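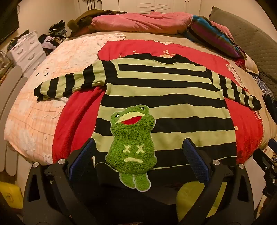 Funmilayo Sani
Contributing editor, Household and Textiles

Appliqué is a way of decorating cloth by fixing smaller pieces of fabric on top of a larger one. The word comes from the French verb appliquer, to put on or apply. It is used on clothing, quilts, banners, flags and church hangings, and is found in many parts of the world.

Methods

In hand appliqué the edge of each shape is turned under and held down with small stitches. In machine appliqué the raw edge is usually covered with a close zigzag known as satin stitch. Reverse appliqué works the other way round: layers are stacked and the upper ones cut away to show the colour beneath. Animals and faces are common subjects on casual knitwear, often in a fabric with a deeper pile than the garment.

Care

Garments with raised pieces are generally washed inside out in cool water and dried flat. Strong heat can loosen bonded shapes and flatten pile. Dark and bright colours are best washed apart from pale ones for the first few washes.

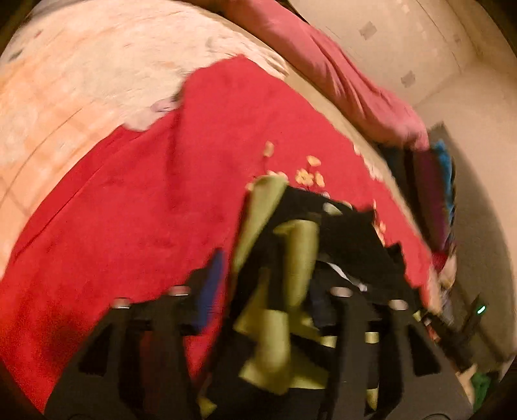
Last changed: Oct 10, 2018

Fleece is easier to cut for appliqué than most woven cloth, as it does not fray and the edge need not be turned under. It does stretch, and a light backing is often ironed to the base fabric before sewing.

Teaching

The Afolabi Textile Room in Ravum keeps a study collection of 300 appliquéd pieces, 21 of them banners. Its sample book was put together by Yakubu Ugwu and covers hand and machine work. Copies are lent to schools on request.

See also: Embroidery; Patchwork; Quilting; Felt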